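# About Norach

Norach is a small engineering firm working on table-mounted robot arms for sorting, loading and light assembly. We write control software, fit grippers and train the staff who will run the cells once we have left. The firm was set up by Nazmiye Başaran, who still signs off every cell before it is handed over.

Our workshop covers 312 square metres on the ground floor of the Briltau building. Half of it is taken up by customer cells under test. The other half holds the demonstration tables, a small machine shop and the meeting room.

## What we do

Most of our customers run short batches and change product often. A typical job begins with a site visit and a list of the parts to be handled, with weights and tolerances. We then build the cell in our own workshop, run it against sample parts, and move it to site when the acceptance figures are met.

Our longest-running customer is Costo, a packaging firm. Its first cell was accepted after a run of 400 cycles with no operator stops, and we have kept that number as our standard acceptance run. Aydoğan, which makes fittings for kitchen units, joined later and now has two cells on the same software.

## Open day

The workshop is open to visitors once a year, in April, on a Wednesday. Doors open at 10 am and the last demonstration starts at 3.30 pm. Some 369 people came last time, mostly from local firms and the two technical colleges.

The programme changes little from year to year:

- pick-and-place with coloured blocks, on the white demonstration table
- teaching a position by hand guiding
- gripper changeover, with timing
- questions on guarding and risk assessment, in the meeting room

Pick-and-place is the usual starting point. The blocks are small wooden cubes in red, yellow and green, and a black square on the table serves as a fixed reference for placing. The arm is bolted down through a round base plate, so its position relative to the square stays constant between runs.

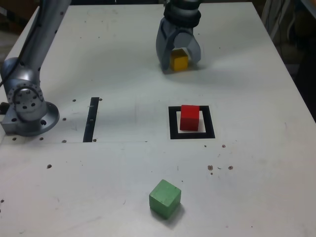 Speed is kept low throughout the open day, well below what a production cell would use. Visitors may ask for the blocks to be moved between runs. Please stay behind the floor line while the arm is powered.

## Visits by arrangement

Groups of up to eight can be received outside the open day. Bring sample parts if you have them, and send drawings in advance for anything heavier than 512 grams, as a different gripper may need to be fitted. A visit takes two hours, including the safety briefing. Sturdy closed shoes are required in the workshop.

Parking is behind the Briltau building. Ring the bell at the side door.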